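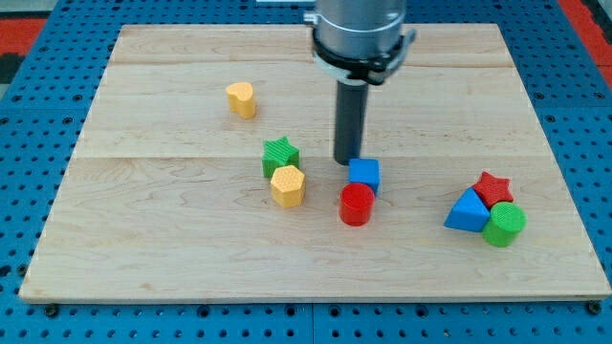

Set the work surface before you write any motion code for a pushing arm. I lost most of November tuning a path planner when the trouble was a board that shifted a little on every hard push. On our table at the Akdale shared shop, the maple board is held to the blue perforated top by bolts at the near corners, and the arm comes down over it with a plain gray rod, rounded at the tip. A rod can't grip, but it can slide a cube or a cylinder, and it never drops anything.

Squaring the board
Line up the near edge with a row of holes in the table. Start all the bolts by hand, then tighten them a quarter turn at a time. Lean on the board with your palm. If it rocks, shim it.

Setting the tip height
Jog the arm over the middle of the board and lower it until a sheet of paper just drags under the tip. Save that Z value, then raise the tip 19 mm and save that too. The first is your floor. The second is the pushing height for our Domside blocks. Check both again near each corner. Ours came out lower on the left, so the Vindeo controller now stores a small offset for each corner.

First pushes
Put one block on the board with nothing near it. Run the tip at 69 mm per second or slower and aim for the center of a flat face. Stars and hearts turn when you push them off center, so leave them until the cube goes straight.

Once single pushes look right, run a batch of 96 with random start points and log where each block ends up. A batch takes us roughly 229 minutes, resets included. Retighten the bolts before the next one.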